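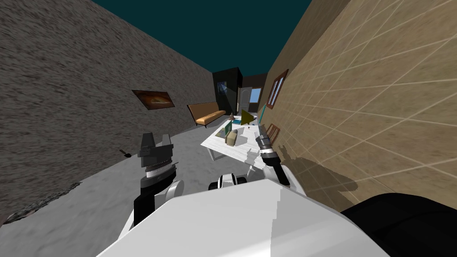

Dorota Kwiatkowski asked, at the close of the morning session, whether a robot that has only ever practiced in simulation can be trusted near a real table, and whether the visitors would be told the difference. Her question is a fair starting point for these notes, and students should return to it in the written report.

Handout 2: Open Day at the Oltari Laboratory, 5/11/23

The demonstration was led by Noémie Vidal and covered simulated practice for a two-armed robot. The task belongs to the Clerik series, in which the robot works at a table holding a few small items in a furnished room. The room, the table and the robot are all computer-rendered. The view is taken from above the robot's own body, so that both arms reach forward to either side of the tabletop.

Points covered

Viewpoint. A tilted view changes how straight lines and distances are judged. Students should note that the walls and the tabletop slope together.

Grippers. The left gripper is held with its fingers pointing away toward the far end of the room, while the tip of the right one is just above the table's right edge. Reaching and grasping are treated as separate skills and are scored separately.

Shadows. The right arm and the body cast a dark shadow on the tiled wall. Ms. Vidal asked the group to consider how a vision system might confuse such a shadow with an object.

Trial records. The Clerik series comprises 219 trials, each limited to 65 seconds.

Assignment

Submit a report of no more than 10 paragraphs to Weronika Domański by the first week of December. State which results you would expect to carry over to a physical robot and which you would test again. Copies of the trial sheet are available from the department office.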